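Gislow 二指夹爪使用评测:夹紧力失准与误停问题

评测单位:Granis 设备评估室
评测人:Hortensia Lucero
日期:2021年7月8日

本室受生产部门委托,对 Gislow 电动二指夹爪进行试用评测。该夹爪安装于六轴协作机械臂末端,配腕部小型相机,用于穿孔面板的取放与定位。控制器为 Festis 配套型号,固件未作改动。试用期间共完成取放循环1564次,其中发生异常停机47次,另有两次工件脱落。现将有关情况说明如下。

一、安装与调试

机械接口符合图纸,定位销配合良好,单人即可完成安装。说明书中文部分对零点标定的叙述过于简略,未写明更换指尖后须重新标定。本室首次更换指尖时即遗漏此步骤,致使开口读数出现偏差,后经查阅英文附录方得以纠正。

二、异常停机

47次异常停机均报同一代码,含义为“目标轮廓丢失”。经调阅日志,停机集中发生于夹爪贴近浅色穿孔面板的阶段。面板表面反光较强时,视觉程序对孔位边缘的识别结果不稳定,相邻两次计算所得中心点不一致,控制器随即中止动作。 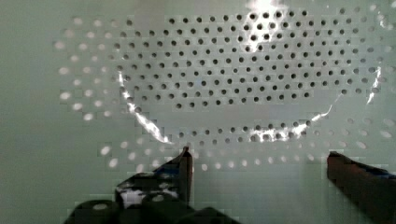
调整光源角度并降低曝光后,停机次数明显减少,但未能完全消除。供应商 El Khatib 的技术人员建议加装偏振片,该附件不在标准配置之内,须另行订购,本室尚未验证其效果。

三、工件脱落

两次脱落均发生在异常停机之后的人工复位过程中。操作员按下复位键后,夹爪先行张开,再返回待机位置,而说明书所载顺序与此相反。脱落高度较低,未造成人员受伤,一块面板边角受损报废。本室认为,复位时默认张开属于安全设计缺陷。在厂商修正之前,复位操作应由两人配合进行,一人托持工件,一人操作示教器;托持人员须待机械臂完全静止并锁定后方可进入作业区。

四、夹紧力

设定值较低时,实际夹紧力与显示值偏差可达15%,设定值提高后偏差缩小。对于薄壁或表面易划伤的工件,用户应自备测力计,每班开工前校验一次。

五、其他

线缆出口位置偏低,机械臂大角度翻转时易与腕部外壳摩擦,试用结束时护套已有磨痕。夹爪运行噪声较小,指尖更换方便,备件价格尚属合理。

六、评测意见

该产品结构可靠,重复定位表现令人满意,适用于哑光、形状规则的工件。用于反光穿孔面板时,现有配置不能满足连续生产要求,暂不推荐在无人值守工位使用。本室已将复位顺序问题书面告知 El Khatib,待收到新版固件后于12月安排复测。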